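Search the guides Enter model or keyword Go

Korkarora Drurport Spin Dryer
Section 3: Setting up and first spin

Read section 2 first if the drum is still locked for shipping. Three bolts on the back. Do not plug in with the bolts in.

3.1 Where to put it

1. Hard, level floor. Tile, concrete, vinyl. Not carpet, not a bath mat.
2. Leave a hand's width on every side. More at the front for the spout.
3. Stick the four Stikier pads under the feet. Wipe the feet first, dry them, then press each pad on hard. Let the glue set overnight before you move the machine again.
4. Push down on the lid rim, corner to corner. Any rocking, turn the short foot out until it stops.

CAUTION: Never stand it in a tub or shower tray. Never run it off an extension cord.

3.2 Drain spout

The Drurport has no pump. Water runs out by gravity, so the spout has to sit higher than whatever you're catching it in.

1. Pull the spout cap off. Keep it, you'll want it for moving house.
2. Shallow pan under the spout, or clip the hose on and run it to a floor drain.
3. Hose must go downhill the whole way. No loops.

NOTE: A full load of wet jeans can overfill a small pan. Check it halfway.

3.3 First spin (empty)

1. Plug in. Lid down until it clicks.
2. Turn the dial to 2. The drum takes a few seconds to get up to 1,000 rpm. Some humming on the way up is normal.
3. Let it run out. Lid stays locked until the drum has stopped, don't force it.
4. Sniff. A slight rubber smell from the new belt goes away after a couple of uses. Burning smell, unplug and call.

3.4 Loading

1. Fill to the line inside the drum, 80 percent full at most.
2. Heavy things at the bottom, light things on top. Press down evenly all the way round.
3. Lay the rubber disc on top of the load. Every time. Small socks get over the rim without it and end up under the drum, and thats a service visit.
4. Dial to 3 for cottons, 1 for anything delicate or knitted.

If it thumps: stop, wait, open, move the load around, try again. Thumping is nearly always a lopsided load. Still thumping when empty = see section 6.

CAUTION: No waterproof jackets, shower curtains or anything rubber backed. They hold water in a pocket and throw the drum off balance.

CAUTION: Long hair, scarves, drawstrings. Tie them back before leaning over the drum.

3.5 Resting the motor

After 15 minutes of spinning in total, give it a break with the lid open. If it cuts out by itself thats the heat switch. Unplug, wait for it to cool, plug back in.

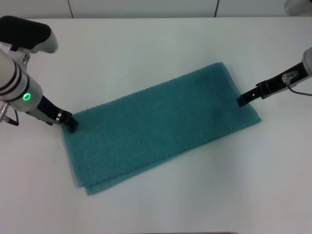 TOWELS & LINENS

Waffle and terry towels hold a lot of water. Spin them on 3, twice, with a shake in between. Fold each towel loosely and curl it round the wall of the drum, don't drop it in as a ball. One bath towel needs another opposite it for balance. Hang or tumble as teh label says, and only fold for the shelf when fully dry right through the hems.

Sheets: feed in a bit at a time, in a ring. One double sheet per spin. Pillowcases can go in the middle.

Comments (4)

Phong Trình
Pads are great but do wait overnight like it says. I didn't and one slid off the same evening.

laundryroom_dee
Does the hose from the older Korkarora fit? Mine is the narrow one.

Phong Trình
@laundryroom_dee not without the adapter. I got one at the parts counter in June, came with the clip.

M. Trịnh
Step 3 in loading should be in bold. Lost two baby socks under the drum already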